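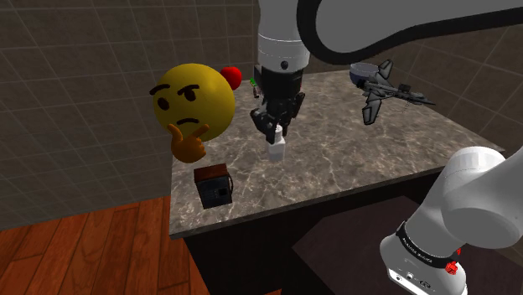 Descaling the kettle, at last

09/05/2020

We moved to Astcombe two years ago and the water here is very hard. I knew that when we came, but I still let the kettle go for months at a time. By last week there was a white crust over the whole base and bits of it were floating in my tea.

I had a box of sachets from the hardware shop in Grorport, but the shop is shut for now and I'd used the last one in the winter. So I tried citric acid, which I buy for making elderflower cordial. I put 2 tablespoons in, filled the kettle halfway, boiled it and left it for 30 minutes. It fizzed a lot at first. When I poured it out most of the scale went with it, and a second go with one tablespoon got the rest. After that I boiled plain water twice and threw it away.

The bag cost me less than the sachets did and there is nearly 100 grams left. I used some of it on the shower head, tied on in a freezer bag overnight, and the blocked holes are clear again. I wouldn't put it on marble or any natural stone, as acid marks the surface.

Vinegar does work too, but the kitchen smelt of it for days when I tried that in the old house.

The elderflower is nearly out along the lane, so I need to keep enough back for the cordial. Recipe later in May if the weather holds.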